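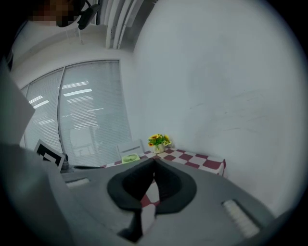
Gumance opens its Prommont site to visitors

April 6, 2026

Gumance held an open day at its Prommont site for suppliers, students and local residents. Visitors were shown how the company records manual household tasks with hand-held grippers and uses the recordings to train robot arms.

The demonstration took place in a room furnished as a small dining area, with a checkered tablecloth, a chair and a vase of yellow flowers. Staff carried a two-finger gripper by hand and performed short table tasks with it. The tool carries a square black-and-white marker on its body. According to Gumance, markers of this type are used to recover the position of the tool during processing.

Visitors could then try the gripper themselves in groups of 4. Each session lasted 40 minutes and included a short briefing on grip force and the speed at which the fingers should be closed. Recordings made by visitors were shown on a monitor and deleted at the end of the session.

The second part of the program covered the processing software, which is supplied by Sasteck. Gumance said its current training set for table tasks holds 700 recordings, of which 50 are kept aside for testing. Recordings in which the marker is hidden for too long are rejected automatically and have to be repeated.

The finger pads are a soft type introduced at the site in February. They replace a harder pad that tended to slip on glazed cups. The same pads are fitted to the Jang arm, the robot on which the trained models are run, so that contact with an object is similar in both cases.

A further open day is planned. Registration will be handled through the Prommont site office, and group size will remain the same.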